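Why my backup rotation has 14 slots

I rewrote the backup rotation over the last two evenings and want the reasoning written down before I lose it. Last December I had to restore a folder of tax scans and found that the oldest copy I held was newer than the damage. The files had been truncated by a bad sync, the truncated versions had been backed up faithfully every night, and the good ones had aged out.

The old scheme kept seven daily copies. Seven is plenty if you notice a problem within a week. I noticed this one when Rhonda Dhillon asked me for a receipt, long after the fact.

The new scheme has 14 slots. Seven are daily. The other seven are spaced by doubling: 2 weeks, 4 weeks, 8 weeks and so on. A snapshot is promoted when the slot above it comes due, otherwise it is deleted. Wajid Mengal pointed out that the last slots will sit empty for a long while, which is true, and they cost nothing while empty.

Space was the main worry. Snapshots are hard-linked, so an unchanged file is stored once however many snapshots refer to it. The exception is the mail archive, a single large file that changes daily and so gets a full copy every time. I split it by year. Only the current year's file changes now, and the nightly growth dropped to something the disk can carry.

Verification was the other gap. The script used to check exit codes and nothing else. It now picks 100 files at random from the oldest populated slot and compares their checksums against a manifest written when the snapshot was made. A mismatch sends mail. So does a missing manifest -- the first version treated that as a pass, and Sylvie Lavoie caught it reading the script over my shoulder.

The manifest lives on a different disk from the snapshots. It is plain text, one line per file, sorted by path.
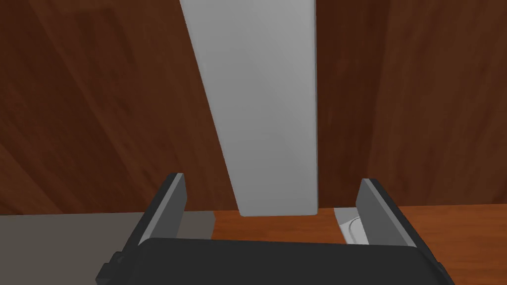
Pultcombe, 2018-10-13

Addendum after the first full run. The promotion step compared dates in local time and the directory names are in UTC, so a snapshot taken late in the evening was filed one day off. Everything is UTC now, including the log.

I also moved the deletion step to the end. It ran first before, to free up space, and a failed copy after a successful delete left me one snapshot short. The disk has to hold one extra snapshot at peak. It does, with the mail split in place.

Still to do: the off-site copy. Ghislain Ross has offered a shelf in Udton and I have a spare drive. Encryption is set up but I have not tested a restore from a machine that lacks my keys in the usual place -- the passphrase file is itself in the backup, and that needs fixing first.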